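Bottled water dispenser

A bottled water dispenser, also called a water cooler, is a freestanding appliance that supplies drinking water from a large refillable bottle. 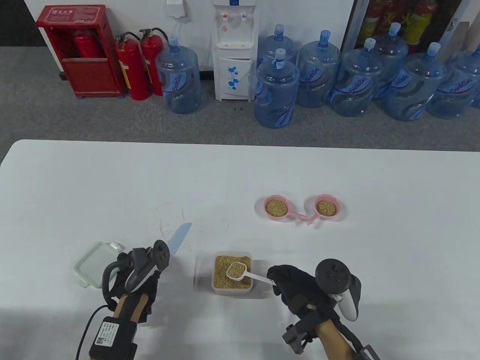 The five-gallon bottle is a common size for offices, workshops and canteens. It is moulded in clear or tinted plastic and closed with a push-fit or screw cap, and full bottles are normally kept upright on the floor close to the appliance – a row of blue-capped jugs along the wall beside the dispenser is a typical arrangement. Two faucets are usual, and coloured tabs, one red and one blue, mark the hot and cold outlets. The lower part of the body may be a cabinet with a door, either plain or decorated, as with a blue flower decal. On bottom-loading models this space holds the bottle in use; on others it serves as a cupboard.

Bottles are returned to the supplier, washed and refilled. The depot at Flerinbridge, opened by the MacKinnon company, held 1,984 bottles in its first year and served 179 premises in Brelcombe.

See also: Drinking fountain; Water filter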